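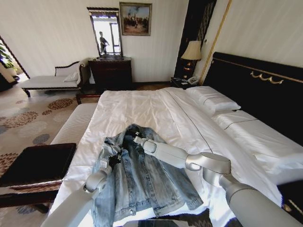 Denim jacket on a white-sleeved evening, Room 16 at the Illano.

# Zudix W-17 Well Water Methane Monitor

The W-17 is a wall-mounted monitor for homes and small lodgings that draw water from a private well. It measures methane in the air space at the top of the well casing and sends the reading to a display indoors. It is made for properties near gas wells, old coal seams, landfills or natural shallow gas, where methane can get into groundwater.

Methane has no smell of its own. Water that carries it may look milky at the tap and clear from the bottom up, but many wells with a raised level show nothing at all. A lab test tells you what was in the water on the day of the sample. The W-17 takes a reading every hour and keeps the record, so you can see whether the level moves with the season, with pumping, or with work going on nearby.

## What is in the box

- W-17 display unit with wall bracket
- Casing sensor with stainless steel housing
- Nusport vented well cap adapter
- Signal cable on a spool
- Power supply
- Calibration card and printed manual

The Nusport adapter fits standard six-inch casing. For other sizes, order the adapter separately and leave the one in the box unopened – we will take it back for credit.

## How it works

The sensor is an infrared type and does not burn off the gas it measures. It hangs inside the casing above the water line and must not be submerged. If the water table in your area rises in spring, ask your driller for the highest recorded level before you choose the hanging depth.

The display shows the current reading, the highest reading of the past week, and a trend arrow. Three alert levels can be set. At the top level the unit sounds a buzzer and closes a relay, which can be wired to a vent fan or a pump cutoff. Relay wiring should be done by a licensed electrician. 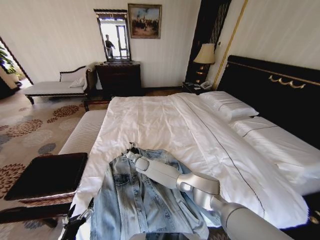 Indoor placement matters less than the casing sensor, but the display should be somewhere it will be heard. In a small inn or guest house, put it in the office or the hallway near the mechanical room. Guest bedrooms are a poor choice. A tall black headboard with gold trim, like the one in this room, takes up the wall where a unit would usually go, and a buzzer that close to the pillows will wake people for a low-level alert. Keep the display away from steam and direct sun.

## Specifications

| Item | Value |
|---|---|
| Gas measured | Methane |
| Reading interval | One hour |
| Stored readings | 1,932 |
| Signal cable length | 16 m |
| Alert levels | Three, adjustable |
| Relay outputs | One |
| Warm-up time | 13 minutes |

When the memory is full the oldest readings are overwritten. Download them to a USB stick before that happens if you need a baseline record. Many owners start one before drilling begins in their area.

## Service and calibration

The sensor needs calibration once a year. Bednárik handles this for all Zudix units and supplies a loan sensor while yours is away. Ship only the sensor, with the calibration card. October is the busiest month, so allow extra time then.

## Limits

The W-17 does not measure methane dissolved in the water itself, and it does not detect benzene, salts or metals. It is not a substitute for a lab test or for a combustible gas alarm in the basement. If the top alert sounds, shut off the pump, open windows, keep flames away from taps and call your well contractor.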